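Prostelis (word game)

Prostelis is a word game for two or more players, in which one player reads out a dictionary definition and the others try to name the word it belongs to. It is played with an ordinary printed dictionary, paper and pencils, and has no board. The game was first described by the Finnish schoolteacher Ritva Vuorinen in a small book of language games, and it later became known among English-speaking players through the newsletter of the Ornstead word club.

Name

The name was made up by Vuorinen and has no meaning in Finnish or in any other language. She wrote that she wanted a word which sounded as if it must stand in a dictionary, but which the player would search for in vain. Some players in English-speaking countries shorten it to "pros," and the reader is then called "the pro." In older issues of the newsletter the spelling Prostellis is also found, but this is an error.

Rules

Before the game starts, the players agree on one dictionary. The reader opens it at any page and chooses a headword from this page. The headword must not be a proper name or an abbreviation. The reader then says which part of speech it is and reads the first definition aloud, without the examples. If the definition contains the headword itself or a word with the same root, the reader says "Soler" in place of it. Where this custom comes from is not known.

The other players have 60 seconds to write down one word each. A player who writes the correct headword gets 5 points. A player who writes a different word gets 3 points if the same definition, word for word, is printed under that word too. Spelling must be correct, but British and American forms are both accepted. If no one gets points, the reader gets 3 points and must then read the etymology of the word, if the dictionary gives one.

The role of reader passes to the left after every word. The game ends when one player has 30 points and all players have been reader the same number of times. 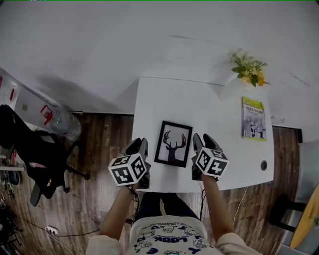
A framed silhouette of a deer head with antlers. The word "antler" has been in English since the Middle Ages and is a popular choice of beginning readers.

Choice of words

Beginners often choose very rare words, in the belief that these are the most difficult. Experienced players prefer common words with a stiff definition. A word such as "set" or "run" is seldom guessed from its definition alone, while a long scientific term can sometimes be built from its Greek or Latin parts by a player who has never met it before.

The choice of dictionary also has a large influence on the game. Learner's dictionaries use a limited vocabulary in their definitions — this makes them well suited for families and for language classes. Older dictionaries are slower to play with, as their definitions often consist of one or two synonyms, and several answers may then seem equally good.

Variants

In Werkel, a variant developed by Paavo Tikkanen, the reader gives only the etymology and keeps the definition secret. The writing time is the same, but a player may ask for the first letter and then receives 3 points in place of 5 for a correct answer. Werkel is considered harder than the original game and is played mainly by people with some knowledge of German or Latin.

A silent form is used in schools. The teacher writes the definition on the board and the pupils answer in pairs, without keeping score.

See also

Dictionary game
Lexicography
Headword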